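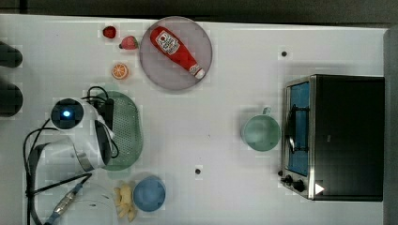
## Slide 4 -- Table layout before sorting (Visden session, 04/11/2020)

- Start with the plate. Light gray, round, near the top of the table. The ketchup bottle lies across it, white cap toward the lower right.
- Two strawberries and one orange slice sit on the bare tabletop. None of the three is on the plate.
- Ask the room: what belongs on the plate, and what goes back to storage? Wait 20 seconds.

## Slide 5 -- Sorting rule

- Brisetov rule: food first, containers second. Bottles stand upright at the edge of the table -- never on a plate.
- Fruit goes on the plate with 10 mm between pieces. Cut fruit goes down last.
- Light gray on white is hard to judge from the back row. Point to the plate rim.

## Slide 6 -- Results

- 232 layouts scored at Ueda in October, out of 717 collected.
- Most common fault: a bottle left lying down. Second: cut fruit set directly on the table.
- Scoring sheet is the Cluvura version, page 2. Skip if short on time.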